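Consejos de taller: ordenar cables por color con dos brazos

Página del club de robótica Surkano. Última revisión: 29 de diciembre de 2020

Estos consejos salen del proyecto de clasificación de cables que lleva el grupo de los mayores. Sirven para quien empieza el ejercicio y también para quien tenga en casa un cajón de cables sueltos y quiera poner orden a mano. 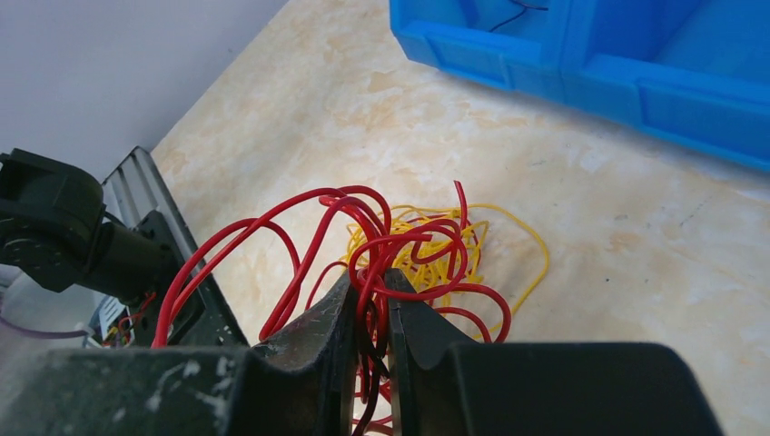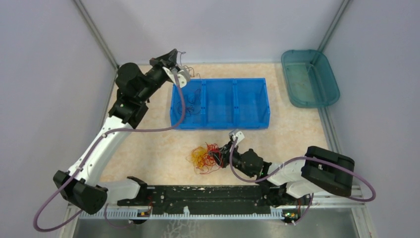
Cables rojos y amarillos sobre la mesa, con la caja azul de compartimentos detrás. Proyecto de clasificación, club Surkano.

Antes de empezar

Despeje la superficie. En la mesa se dejan el montón de cables y la caja de destino, y poco más. Los recortes de aislante y las puntas de cobre se barren con una brocha seca; si quedan debajo de la caja, esta baila y la pinza falla el borde.

Coloque la caja siempre en el mismo sitio. Eliseo Cervantes la marca con cuatro trocitos de cinta de pintor en las esquinas. La cinta se cambia cada semana, pues pasado ese tiempo deja pegamento. El pegamento sale con un paño y un poco de alcohol.

Decida los colores antes de tocar nada. Un compartimento, un color. Los cables oscuros van juntos: separar el negro del marrón con la luz del taller hace perder mucho tiempo.

Cómo preparar el montón

No eche a la mesa todo lo que hay en la bolsa. Un puñado que quepa en la mano es suficiente para una ronda.

Sacuda el puñado sujetándolo por un extremo. Lo que esté suelto cae solo. Lo que no cae está anudado y conviene abrirlo con los dedos, tirando de los bucles hacia fuera y nunca de las puntas, que aprietan el nudo.

El cable fino se enreda dentro del grueso. Si tiene de los dos, saque primero el que esté por encima, aunque no sea el color que toca.

Corte los tramos demasiado largos. En el club usamos 80 cm como máximo. Los más largos se quedan colgando del borde de la caja y arrastran a los demás.

Para coger y soltar

Agarre por un bucle alto, cerca de la parte de arriba del montón. Cierre la pinza despacio, levante un poco y espere un momento antes de seguir subiendo. Si el montón entero se levanta, baje, abra y busque otro bucle.

Si trabajan los dos brazos, que uno suelte mientras el otro agarra. Los alumnos que los mandan a la vez al mismo montón acaban con los cables tensos entre las dos pinzas. Cuando pase eso, pare y abra primero la que tenga menos cable.

Suelte dentro del compartimento y bajo. Desde arriba, el cable rebota en la pared y cae al de al lado.

Revise las pinzas entre rondas. Un hilo fino enganchado entre los dedos no deja cerrar bien y pasa inadvertido con facilidad. Se quita a mano, con el brazo parado y la alimentación cortada.

Los cables del propio brazo

Tienen que quedar con holgura suficiente para todo el recorrido. Mueva cada articulación hasta el tope, a mano y sin corriente, y mire si alguno tira. Las bridas se ponen flojas. Vlasta Koubek recomienda las de velcro para lo que se desmonta a menudo.

Registro de las rondas

Apunte cada intento, también los fallidos. El cuaderno del grupo llegó en diciembre a 2.847 intentos, y de ellos 133 se anularon por nudos que venían ya hechos de la bolsa. Desde entonces abrimos el puñado a mano antes de cada ronda.

Escriba la causa del fallo con una palabra: nudo, borde, resbalón, color. Iveta Ondrejka pasa las hojas a la tabla común y las frases largas no caben en la columna.

En casa, sin robot

Una caja con divisiones de la ferretería sirve igual. Enrolle cada cable en dos dedos, cierre con una vuelta del propio cable y guárdelo con la punta hacia arriba. Los pelados por los extremos, en bolsa aparte.

Los restos de menos de un palmo se pueden traer al club. Se dejan en el bote junto a la puerta, sin conectores ni cinta aislante.

Dudas sobre el ejercicio: Eyerusalem Endale, mesa 2.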